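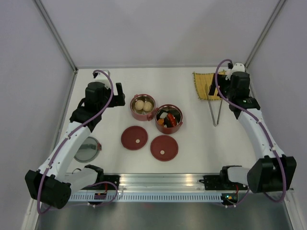 April 17, 2023, Zorkisness bench

A slow, pleasant session on the kitchen task today, working the two arms by remote control the whole way through. I set the target at 50 good demonstrations and stopped at 11, which sounds poor until you remember that last time I spent most of the afternoon fighting the left gripper's zero. It holds now, thank goodness, after I redid the Pruter offsets from scratch.

The red containers are the fussy part. If I come in quickly the whole thing skids away over the white table, so I've taken to bringing the fingers in low, waiting a breath, and only then closing on the little tab at the side — it feels daft at the controls, but the recordings look far calmer for it. I do wonder whether those waits will teach the arm to dawdle. 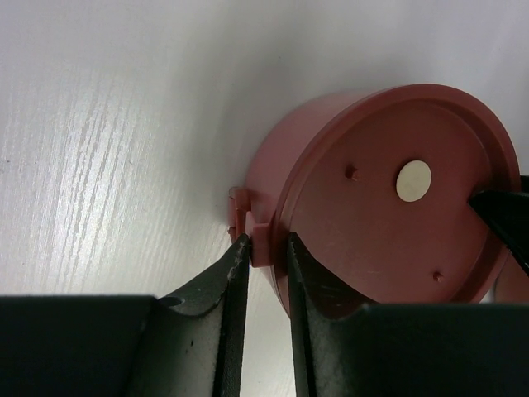

Athanasiadis: keep the waits in for now, please, we can always trim them afterwards, and a rushed grasp is no use to anyone. Could you try a few with the other arm leading?

Will do, gladly. Tomorrow then, right arm first, and I'll save them in a separate folder.

Zorkisness bench notes | Contact: Plitulbridge workshop | © 2023 | Back to top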